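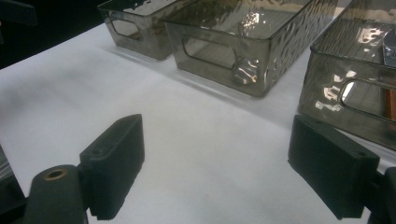 What does Trovwood do?

Trovwood helps households, schools and small offices to put their belongings in order and to keep them that way. We sort, label and store everyday things, we teach others to do the same, and we lend and sell the plain storage goods that the work calls for.

About Trovwood

Trovwood was founded in Okham by Fengying Lu and Geum-ok Moon, who had worked together in the records room of a teaching college and who believed that the methods used for keeping papers could be applied equally well to kitchens, classrooms and cupboards under the stairs. The firm began in one rented room above a stationer's shop. It now occupies the ground floor of the former Wang warehouse, where clients may visit the sorting room, attend a course or borrow from the lending shelves.

We remain a small firm. Every client is assigned one member of staff, who attends the first visit, draws up the plan and remains responsible for the work until it is finished.

Our work

Home visits form the largest part of our service. A visit begins with a conversation about how a room is used, by whom and at what times of day. Only afterwards are cupboards opened. We do not ask clients to tidy before we arrive, and we do not remove or dispose of anything without written agreement. Items that the client no longer wishes to keep are listed, and the list is signed before they leave the house.

Our schools service is directed by Florian Schnyder, who taught design and technology before joining the firm. It covers art rooms, science preparation rooms, libraries and early years classrooms. In a classroom the arrangement must be understood by children as well as by adults, and labels are therefore placed at the height of the people who will read them. Where children are not yet reading, a drawing or a sample of the contents is used instead. Most school work is carried out in the holidays, and enquiries for the summer should reach us by the end of May.

Our office service is intended for practices, charities and workshops with fewer than 200 staff. It includes stationery, post, shared kitchens and stock rooms. It does not include confidential files, which should be entrusted to a records specialist.

The sorting room

Sorting is easier on a clear surface at a comfortable height, and the sorting room was arranged on that principle. Clients may bring in the contents of a drawer, a sewing box or a single shelf and work through it at a table with a member of staff beside them. Small items are grouped by use before any container is chosen. The container is then fitted to the group, with some room left for additions.

Bit-na Shim manages the room and has written the short guide that is given to each visitor. The guide sets out the rules that we have found most useful:

Measure the shelf before choosing the bin, including the depth behind the door frame.
Keep one kind of thing in each bin.
Choose a bin with a handle for any shelf above shoulder height.
Do not stack open bins that are used every day.
Write the label last.

Our storage goods

The lending shelves hold 1157 items, among them trays, open bins, drawer dividers and lidded boxes. Clients may borrow any of them for 4 weeks in order to try an arrangement at home before paying for it. Goods should be returned clean, with any labels removed.

We favour containers that show something of what they hold. A see-through or lightly tinted plastic allows the owner to find a thing without taking down the whole shelf, and a textured wall hides the small scratches of daily use. For goods that fade in the light, such as thread, spices and some paints, we recommend a closed box in card or tin. We are glad to give advice on containers that clients already own, and a plan will always make use of these first where they are suitable.

Plastic bins should be washed by hand in warm water with a mild soap and dried with a soft cloth. Scouring pads will mark them.

The Dalerska courses

The Dalerska courses take their name from the street on which the first of them was held. They are open to anyone over the age of sixteen and are taught in groups small enough for each person to have a table. The introductory course covers sorting, measuring and labelling. The second course is intended for those who look after shared rooms, such as school stores and church kitchens. To date 700 people have completed one or both.

Course fees include the printed guide and the use of all materials in the room. A reduced fee is available to students, to those receiving benefits and to staff of schools with which we have worked in the past year.

Our staff

Fengying Lu, Director. Responsible for home visits and for the training of new staff.
Geum-ok Moon, Director. Responsible for finance, purchasing and the lending shelves.
Florian Schnyder, Head of Schools Service.
Bit-na Shim, Sorting Room Manager.
Do-yoon Gil, Courses and Bookings.

Visiting and enquiries

The sorting room is open by appointment. There is level access from the yard, and a parking space may be reserved for those bringing heavy boxes. Enquiries about home visits and courses should be addressed to Do-yoon Gil, and those from schools to Florian Schnyder. Please state the kind of room concerned and, where possible, its measurements. We reply to all enquiries in writing.

This page was last revised on March 30, 2021.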